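4. Setting up crop pest alerts in Grivano

Alerts are the best bit of Grivano -- you hear about pests while there is still time to act!

1. Open Fields and choose your district.
2. Tap Add pest, then pick armyworm, aphid or locust.
3. Set the warning distance. We suggest 70 km for locusts and 10 km for the others.
4. Tap Save. A green tick shows beside the field.

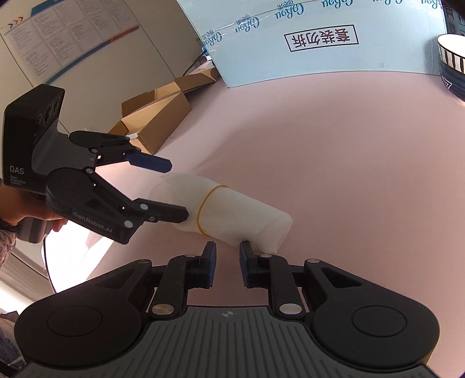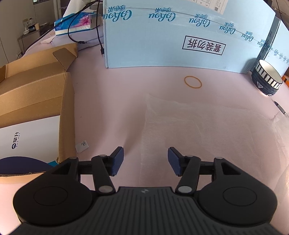

Pink-topped table
Bodwood Field Support Team

5. Add up to 32 phone numbers, so your neighbours get the text too.
6. Send a test alert. It should arrive within a minute or so.

Note: swarm maps refresh at 6 am. A swarm can travel a long way by evening -- do look again at midday.

Caution: an alert is not spraying advice. Check with your district office first.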